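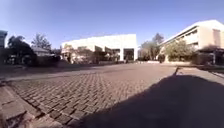
It only stopped when it lost its place, Farzana Talukder told the group, so please don't write that down as the safety system working. I wrote it down as she said it.

Open day at Ultby, October 2025

Ratberg had invited visitors to watch Wako, its outdoor delivery robot, drive a 200-meter route across the plaza and back. The handout called the route "solved." By the time my group got to the start line, Wako had already had one bad run that morning, and the staff were still arguing over whether it counted as a fault or an "early handover."

As far as I could piece it together, the robot came over the brick section with its own shadow ahead of it, started steering toward the raised stone curb, and kept steering. The operator pressed the stop button on the handheld remote. Four seconds passed. Then the robot lost its position altogether and shut the motors off itself. Whether the button would have done the job a moment later is a question I asked twice and got two answers to.

The first answer was that the remote had a weak signal near the buildings. The second was that the remote was fine and the robot had put the stop request behind other messages. Those are very different problems. One of them you fix by standing closer. The other I wouldn't want near a bus stop.

The rerun

They ran it again for us, at walking pace, with Eyerusalem Habte following and her thumb on the remote. It was dull to watch, in a good way. Wako crossed the bricks, went on to the gray asphalt, and headed for the white building with the dark doorway. I noticed that the stretch we were shown was wide open. A delivery robot earns its keep among strollers and dogs, and I'd have liked to see it stop for something.

I asked for the fault log. Habte brought it up on a laptop without any fuss, which I'll give her credit for. It listed 13 runs on this route with the current software and seven operator takeovers. The sales display in the tent mentioned the runs.

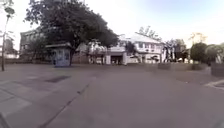 What Ratberg says it will change

A wired stop button on the body of the robot, to begin with. I had assumed there was one. The version we saw can be halted by remote or by software, and a passerby has no way to do either.

The stop request is also supposed to get its own radio channel, and Wundlow, the firm that supplies the remotes, will test that in November. I asked if the open days would be paused until then. They won't be. Visitors will be asked to stay back on the paving slabs while it drives.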